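로봇 동아리 실습 안전 점검표 (양팔 로봇 물건 집기 과제)

점검일: 2025년 7월 13일
장소: Galtari 실습동 1층
과제명: Dinavard 과제, 손 모양 박수 장난감 집기와 옮기기
점검 방식: 전원 투입 전, 동작 중, 종료 후로 나누어 확인
표기: 양호 / 보완 / 해당 없음

가. 전원 투입 전

1. 비상정지 버튼 위치와 작동: 양호
의견: 조작 담당 자리에서 손이 바로 닿음. 눌렀을 때 양팔 모두 정지 확인.

2. 작업 반경 표시: 보완
의견: 바닥 테이프 일부가 떨어져 다시 붙임. 지난 2월 점검 때도 같은 지적이 있었음. 다음에는 폭이 넓은 테이프를 쓸 것.

3. 팔 속도 제한 설정: 양호
의견: 1학년 조는 초당 100mm로 고정. 설정 화면을 조원 두 명이 같이 확인하고 서명함.

4. 작업대 흔들림: 양호
의견: 다리 고정 나사 조임 상태 확인.

5. 작업대 덮개: 보완
의견: 격자무늬 천에 주름이 있고 왼쪽에 얼룩이 있음. 물체 인식에 영향을 주는지 따로 기록할 것. 주름은 시작 전에 펴고, 앞으로 늘어진 부분이 팔에 걸리지 않는지 볼 것.

6. 대상 물체 상태: 양호
의견: 날카로운 모서리나 깨진 부분 없음. 과자 봉지는 터지지 않은 것만 사용. 조화는 철사가 밖으로 나왔는지 줄기 끝까지 만져 볼 것.

나. 동작 중

7. 파지 상태: 양호
의견: 손잡이를 감아쥔 상태에서 들어 올리는 높이를 낮게 유지. 높이를 올리기 전에 옆 물체와의 간격부터 확인할 것.

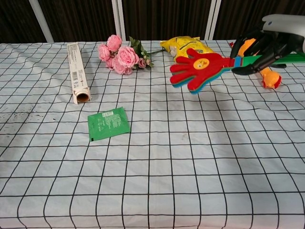
점검 7번 항목. 손잡이를 쥐고 천에서 살짝 든 상태.

8. 물체 간격: 보완
의견: 박수 장난감과 뒤쪽 물체 사이가 좁음. 손가락이 옆 물체를 건드리면 그 회차는 중단하고 처음부터 다시 배치한다. 팔이 켜진 상태에서 손으로 물체를 밀어 넣지 말 것.

9. 사람 출입: 양호
의견: 동작 중 반경 안으로 들어간 사람 없음. 물체를 바꿀 때는 조작 담당이 "정지"라고 말하고, 배치 담당이 같은 말로 답한 뒤에 들어감. 이 순서를 생략한 조는 그날 실습을 중단함.

10. 쓰지 않는 팔: 보완
의견: 한 팔만 쓰는 과제라도 반대쪽 팔은 대기 자세로 잠가 둘 것. 한 조가 잠금 설정을 빠뜨려 현장에서 수정함.

11. 연속 운전 시간: 양호
의견: 한 번에 600초를 넘기지 않음. 넘길 경우 손목 관절 온도를 읽고 기록지에 적음.

12. 이상 소음, 진동: 양호
의견: 특이 사항 없음.

다. 주변 정리와 종료

13. 바닥 케이블: 보완
의견: 작업대 왼쪽 아래 바닥에 검은 케이블이 엉켜 있음. 발이 걸릴 수 있으므로 묶어서 덮개 안으로 넣을 것.

14. 바닥 물건: 보완
의견: 로봇 받침 옆에 초록색 비닐봉지와 작은 물건이 있음. 작업 반경 밖 선반으로 옮길 것. 음식물과 음료는 실습실 반입 금지.

15. 작업대 가장자리: 보완
의견: 오른쪽 가장자리 근처에 과제 목록에 없는 작은 타원형 물체가 있음. 목록에 없는 것은 시작 전에 모두 치울 것.
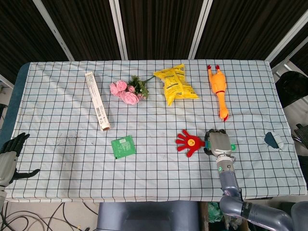

Lopes
로봇 동아리 안전 담당

종합 의견

보완 항목 가운데 13번과 14번은 다음 실습 전까지 반드시 처리해야 한다. 처리하지 않으면 전원을 넣지 않는다. 나머지는 조별로 나누어 진행하고, 끝난 조는 기록지에 표시한다.

박수 장난감은 손가락 부분이 여러 겹의 폼으로 되어 있어 세게 쥐면 눌린다. 손잡이만 잡도록 파지 지점을 정해 두었고, 이 설정은 조별로 바꾸지 않는다. 닭 모양 장난감은 길어서 집었을 때 끝이 처질 수 있다. 이 물체를 쓰는 조는 처음 몇 회를 가장 느린 속도로 진행한다.

물체 배치는 네 개를 뒤쪽에 한 줄로 두고, 초록색 봉지와 박수 장난감을 앞쪽에 두는 방식을 기준으로 한다. 긴 상자는 비스듬히 두어도 되지만 작업대 밖으로 나가면 안 된다. 배치를 바꾸려면 바꾼 내용을 기록지에 먼저 쓴다.

기록 관련 사항

누적 동작 기록은 현재 2660회이다. 이 중 267회는 담당자 서명이 없어 대회 제출용 자료에서 제외한다. Tultville 교류전에 낼 자료는 서명이 있는 것만 인정되므로 조장은 당일 안에 서명을 받을 것.

회차 번호를 중간에 건너뛰지 않는다. 중단한 회차도 번호를 남기고 비고란에 "중단"과 이유를 적는다.

다음 점검 때 다시 볼 항목: 2, 5, 8, 10, 13, 14, 15
점검표 원본은 실습실 입구 파일함에 보관하고, 사본은 동아리 게시판에 올린다.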